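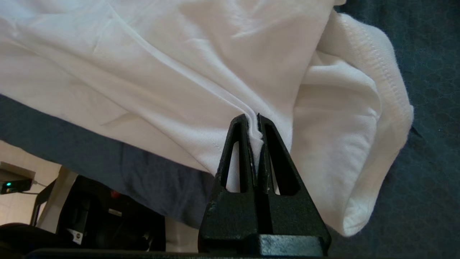
Going to bed at a decent hour was the first thing to change for Noemi Barbieri, who told organisers that eight weeks of the Turnemcombe Rest Circle had taught her to leave a job half done and sleep anyway.

The free evening course for new parents comes back to Turnemcombe Library in May, and we're thrilled to say it's growing! There will be 50 places this time, up from 30, and a second group is starting in Gralham.

Sessions look at rest, guilt and saying no to things (the school bake sale comes up a lot). Babies are very welcome, crying or not.

"People come in worn out and end up swapping phone numbers by the tea urn," said course leader Abla Nassar. "I love that bit."

A grant of £3,000 covers the rooms and the handbook.

To book, ask at either library desk. Press enquiries: Tharushi Pramanik, Turnemcombe Rest Circle.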